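Notice Before the Square: Why Assembly Permits Need a Fixed Deadline

22 September 2024

The right to gather in public is written into the constitutions of most countries, including many where it is seldom exercised without risk. What the constitutions leave out is the paperwork. A group that wishes to march must tell someone, and that someone must answer. The interval between the request and the answer is where a great deal of political life is now decided, and it deserves far more attention than it receives.

The Roseck Center for Public Assembly has reviewed 185 requests for permission to hold demonstrations in the capital district of Gitar. Outright refusals were uncommon. The usual outcome was silence until the eve of the event, followed by a conditional approval that moved the march to a different route, a different hour or a different part of the city. Organizers who had printed leaflets and hired buses were left to choose between a gathering few people could find and one that the police could lawfully break up.

Officials defend this practice on grounds of public safety, and the argument should be treated with respect. A crowd of 1000 people in a narrow street is a serious matter. Ambulances must be able to pass. Shopkeepers and residents have rights of their own. A permit office that asks about stewards, exits and loudspeakers is doing its job. But safety is served by early decisions. A route changed with 10 days' notice can be inspected, explained and staffed. A route changed overnight cannot.

The present law in Gitar requires organizers to file their notice in advance and imposes no matching duty on the authorities. It also allows an officer to attach conditions at the assembly point itself, including conditions on what those attending may wear or carry. Face coverings, printed slogans and banners above a certain size have all been ruled out on the spot under this clause.

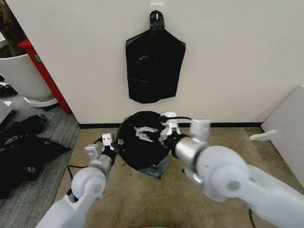
A black T-shirt with a white graphic print.

Clothing rules of this kind are difficult to defend. They are seldom published, they vary from one officer to the next, and they turn a peaceful participant into an offender on the basis of a garment chosen that morning. Where a particular item poses a danger, the law should name it. Where it does not, the officer's discretion should end. Courts in several jurisdictions have reached the same view, and legislators need not wait for another ruling before acting on it.

A better arrangement already exists within the country. The municipality of Kemard amended its assembly ordinance to provide that a notice left unanswered for 3 working days is deemed accepted as filed. The office may still impose conditions after that point, but it must give written reasons and must show that circumstances have changed. An organizer who disagrees may go before a local judge, who sits the same day.

Opponents of the Kemard ordinance predicted disorder. They warned that overworked clerks would let dangerous events slip through and that rival groups would claim the same square. The record so far does not bear this out. Clerks answer in time, as the consequence of failing to do so falls on their own department. Competing claims are settled by date of filing, and both sides know the rule before they apply.

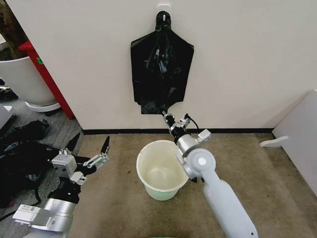

There remains the question of cost. Smaller towns such as Ndung'u have one official handling permits, market licenses and burial records together, and a strict deadline would weigh more heavily there than in the capital. The Center does not dismiss this concern. It would be reasonable for the national government to fund a shared duty desk, available to small municipalities during election periods, and to allow a modest extension for events that cross a district line.

Such an extension should be narrow. Experience in Gitar suggests that any open-ended exception will soon be applied to every march critical of those in office, while rallies in their favor proceed as planned. The text should therefore state the length of the extension, the grounds for it and the remedy if it is abused.

The national assembly is expected to consider amendments to the public order act in November. Members will hear a good deal about barricades and broken windows, and some of it will be true. They should also ask for the permit records, request by request, and read the dates. The Center urges members of all parties to adopt the deemed-acceptance rule, to repeal the clause on dress and printed matter, and to require each permit office to publish its decisions.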